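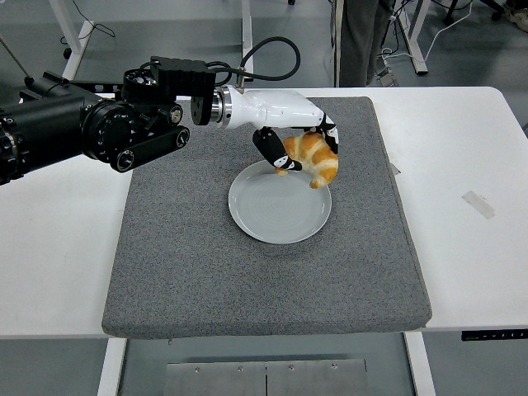 Cellule de préhension Rutard, montage sur table réglable
Configuration, entretien courant et remplacement du câble de poignet

Référence catalogue : 2745
Fabricant de la cellule : Rutard
Interface de poignet : Skanum
Logiciel de commande : Cadex

Présentation

La cellule 2745 associe un bras articulé noir mat à une main à coque blanche, pour la prise et la dépose d'objets fragiles de forme irrégulière : viennoiseries, fruits, petits emballages souples. Le bras est livré assemblé et réglé. La main est expédiée à part et se monte sur site à l'aide de la bague métallique fournie.

La présente page concerne le montage à bras latéral gauche. Pour le montage à deux bras, se reporter à la fiche Min.

Plan de travail

La table doit être mise à hauteur avant toute prise d'origine. Toute modification ultérieure au boîtier de commande impose une nouvelle prise d'origine de l'axe vertical, même si l'écart est faible. La hauteur de référence est de 896 mm, mesurée du sol au plateau nu, tapis retiré.

Le tapis de feutre gris se pose au milieu du plateau. Il amortit le contact en fin de descente et limite le glissement de la vaisselle. Un léger débord en façade est admis. Ne pas coller le tapis. S'il faut repérer la position d'une assiette, utiliser un ruban translucide et le retirer avant nettoyage, les résidus d'adhésif retenant les miettes.

Montage de la main

Couper l'alimentation du bras et attendre l'extinction du voyant de base. Présenter la main dans l'axe de la bride noire, engager la bague métallique, puis visser à la main jusqu'en butée. Terminer à la clé à ergots. Aucun jeu ne doit être perceptible en torsion.

Raccorder ensuite le câble de poignet. Il doit former une boucle libre au-dessus de la main et revenir vers le connecteur sans être plaqué contre la coque. Une boucle trop courte tire sur la fiche lorsque le poignet fléchit. Une boucle trop longue peut s'accrocher au support supérieur. Longueur libre recommandée : 63 cm, connecteurs non compris.

Réglage de la prise

Le profil « pâte feuilletée » de Cadex convient aux croissants et aux pièces de même fragilité. Il limite l'effort des doigts et ralentit la fermeture dès le premier contact. Procéder comme suit :

Placer une assiette plate à bord large au centre du tapis.
Charger le profil et lancer un cycle à vide.
Poser une pièce et commander la prise à vitesse réduite.
Vérifier que les doigts appuient de part et d'autre de la pièce sans écraser les couches.
Maintenir la pièce au-dessus de l'assiette pendant 7 secondes. En cas de glissement, augmenter l'effort d'un cran et recommencer avec une pièce neuve.

Ne pas réutiliser une pièce déjà saisie pour valider un réglage. La croûte fissurée modifie l'appui des doigts.

Entretien

Après chaque série, essuyer les doigts et la coque avec un chiffon microfibre légèrement humide. L'alcool est toléré sur la coque et proscrit sur l'extrémité des doigts. Brosser le feutre à sec, dans un seul sens. Le lavage en machine déforme les bords.

Chaque mois, contrôler la tension de la courroie du bras et l'état des deux poulies. Une poussière noire sur la face inférieure du segment indique une usure anormale. Resserrer les vis des carters au couple gravé sur la plaque de base. Les roulements sont graissés à vie et ne doivent pas être ouverts.

Remplacement du câble de poignet

Le câble est une pièce d'usure. Les signes habituels sont une perte intermittente du retour de position d'un doigt ou un défaut E-12 lors des grandes flexions. Débrancher côté main, puis côté bras. Reporter sur le câble neuf le repère de longueur de l'ancien. Après raccordement, faire parcourir au poignet toute sa course à vitesse réduite en observant la boucle.

Pièces de rechange

Câble de poignet Skanum, droit
Bague de serrage métallique
Jeu d'extrémités de doigts
Courroie de segment
Tapis de feutre gris, bords arrondis

Les courroies commandées avant février sont compatibles sans adaptation.

Contact technique : A-yeong Yeon, service pièces et mise en service, Rutard. Indiquer le numéro de série du bras et la version de Cadex dans toute demande.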